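Getbridge review: the feud tracker I did not need and opened 50 times

22 June 2022

I have a weakness for celebrity fallings-out. I like them low-stakes and conducted entirely through who did or didn't like a birthday post. So when Getbridge landed in the app store promising to "follow the follows," I paid for a month before reading what it did.

What it does is simple. You pick up to 200 famous people, and the app watches their public accounts and tells you when one of them stops following another. There's a feed, a set of alerts and a thing called the Frost Meter, which rates how badly two people are getting along on a scale from one to 10. The Frost Meter is nonsense and I checked it before coffee every day for four weeks.

Setup took me most of an evening, and that's my fault. The app suggests starter packs (sitcom casts, reality reunions, bands that say they're on a break) and I took all of them, then spent an hour weeding out people I'd never heard of. The search is decent if you can spell. It has no patience with you if you can't, and several pop stars have names that were clearly chosen to defeat me.

Once it was running, the alerts came in thick. Too thick. My first morning I woke up to a wall of them, nearly all to do with one talk show host who had apparently sat down the night before and cleaned out his whole account. Getbridge treated each one as a separate tragedy. There is a setting to bundle these together, buried under "Delivery," then "Rhythm," then a little gear. Turn it on before you do anything else.

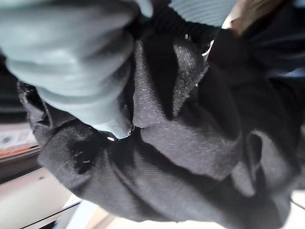
The bigger problem is that the app has no idea what an unfollow means. Two co-stars from a canceled hospital drama got a Frost Meter score of nine, complete with a blue icicle, and that same afternoon they were on a podcast together giggling over a lasagna. One of them had just made a new account. A human gossip would have worked that out in a minute. A human gossip would also have kept quiet and told everyone it was a nine, I suppose, so maybe the software is closer to the real thing than I'm giving it credit for.

I do like the timeline. Tap on any pair and you get their history laid out in order, follow, unfollow, follow again, with room for your own notes. I have one couple, divorced in January, whose timeline looks like a heart monitor. You can export it, though I can't think who you'd send it to. My sister asked me not to.

Compared with the others: Verbruggen is the older tracker and the one serious people use, if that's a phrase we can allow here. It's faster, it's ugly, and it caps you at 50 names unless you pay more. It doesn't score anything. It just tells you what changed and leaves you alone with your conclusions. Farnis is free and full of ads for teeth whitening, and on my phone it missed two unfollows that Getbridge caught the same day. I'd skip it.

Battery use is on the heavy side. By the end of the month Getbridge had sent me 426 alerts, of which I would call four interesting and one delicious. I tested it on an older phone, so yours may hold up better.

Support was friendly. I wrote in to complain that the app kept mixing up an actor with a furniture store of the same name, and someone replied the next day, apologized and fixed it. I slightly miss the furniture store. It had fallen out with a lot of people.

Who is it for? Anyone who runs a fan page, or writes a gossip column for a small site like Bremley (hello), or has a group chat that needs feeding. If you only care about one cast or one band, you can check by hand for nothing, the way our grandmothers did with the neighbors' curtains.

Good: quick setup if you show restraint, lovely timelines, polite support.
Bad: alert overload out of the box, silly scoring, hard on the battery.
Score: three stars out of five. I've canceled my subscription, and it runs until the end of the billing period, so please nobody reconcile before then.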